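Robotics > Software > Reviews
January | Felista Mbwambo

Drarneo 10, reviewed: a dataset tool with opinions

I have now spent long enough with Drarneo to have a favourite error message. It reads "Trajectory unconvincing", it appears in a soft grey box, and it offers one button, labelled "OK". I've had worse feedback from thesis examiners.

Drarneo is the desktop tool from Tetier for turning hand-held gripper recordings into something a policy can be trained on. You feed it fisheye video and inertial data, it works out where the gripper was, how far open the fingers were, and whether the whole episode is worth keeping. Then it writes a training set. The lab licence is $199 a seat per year, and the one with the batch server is $355. There is a free tier, which processes one episode at a time and seems designed to teach patience.

Our previous arrangement was a folder of scripts called Strickland, after the street the lab used to be on. Strickland did all of the above provided Vasco Carvalho was in the building. Vasco wrote most of it and would like it known that it still works.

Installation

Fine on Ubuntu, fine on my colleague's newer Ubuntu, and a lost afternoon on the workstation with the GPU in it. The installer wants its own copy of everything. It then asks whether you'd like to import your camera calibration, and if you say yes it opens a file browser in the wrong directory, every time, with the serene confidence of a cat sitting on the wrong lap.

Calibration itself is very good. I gave it our existing intrinsics and it told me, politely, that one lens model was a poor fit near the rim. It was right. Strickland had been cropping that region off for a year and a half, and we had all assumed this was a design decision.

Pose tracking

The heart of the thing. Drarneo builds a map from a slow sweep of the workspace, then localizes each episode against it. Across our kitchen set, 700 episodes of tabletop tasks, it kept noticeably more than Strickland did on the same footage. The gains are nearly all in the awkward ones, where the operator swings in close and there's very little in view except whatever is being held.

Its weak spot is plain cloth. Point the camera at a big stretch of black drape and the tracker has nothing to hang on to, so it leans on the inertial data and begins to wander. Anything with a hard edge pinned to the cloth helps a good deal. Shiny cookware is the other trouble, since reflections move in ways that a feature tracker takes personally. There's a mask brush for painting these out, which works, and a "suggest mask" button, which once suggested my entire table.

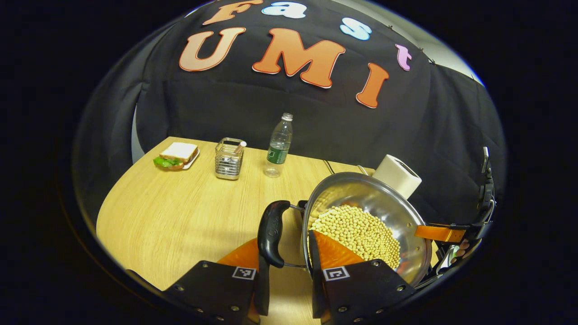
Gripper width

Each finger carries a small printed marker, and Drarneo reads the distance between the two to get the opening. This is the part I expected to be dull and it is dull, in the best way. You tell it the marker size, squeeze the gripper shut, open it fully, and that's the calibration finished.

Where it earns some of the fee is in dropouts. When a marker is hidden or smeared by motion, Strickland would hold the last value and hope. Drarneo interpolates across short gaps and flags the long ones in amber on the timeline, so you can look before you commit. With something like a steel pan full of soybeans in the fingers you want those numbers to be honest, because a policy that learns a slightly wrong grip width will reproduce it faithfully, and then you'll be under the bench with a dustpan.

My complaint is that the gap threshold is global. Fast tasks and slow ones get the same setting, unless you split them into separate projects, in which case you get to re-import your calibration. See above regarding the file browser.

Episode review

The review screen plays the video beside the recovered path, with keyboard shortcuts for keep, trim and bin. It's quick. I got through a morning's recordings before my coffee went cold, and I drink it slowly.

The automatic quality score is less lovable. Every episode gets a number and a one-word verdict, and the verdicts have been written by someone with feelings. "Hesitant" I can accept. "Unconvincing" was given to Vasco's pouring demonstrations with such regularity that he asked whether the software knew his name. As far as I can tell it penalizes pauses, so careful operators score badly and people who fling things about are rated "Assured". You can switch the score off under Preferences, Advanced, Legacy, and I recommend you do so on day one.

Language labels are typed in by hand, one per episode or in bulk. There's an auto-label option in beta. It's keen on the word "object".

Export

Zarr and HDF5 both came out clean and loaded straight into our training code. Action timestamps were aligned properly with the frames, including the latency offset, which you set once per rig. The coordinate convention is written in the file's metadata in plain English. I can't overstate how much of my adult life has gone into guessing coordinate conventions.

We did compare it briefly with Pesia, which is cheaper and has a nicer-looking timeline. Pesia exports quaternions in an order it declines to disclose. That was a short trial.

Support

Two tickets, both answered within the day by a person. The first fixed my GPU trouble. The second was about the file browser, and I was told the behaviour was "known", in a tone that suggested it was also loved.

Worth buying?

If you've got more than a couple of people recording, yes, and get the $355 licence, as the batch server can chew through a day's footage overnight. A one-person project with a tidy bench can probably live with scripts for a while longer, particularly if the person who wrote them sits nearby.

We've moved the kitchen set across and kept Strickland on the old machine for checking. Vasco runs it now and then. He says it's for the comparison.

Filed under: Imitation learning, SLAM, Data tooling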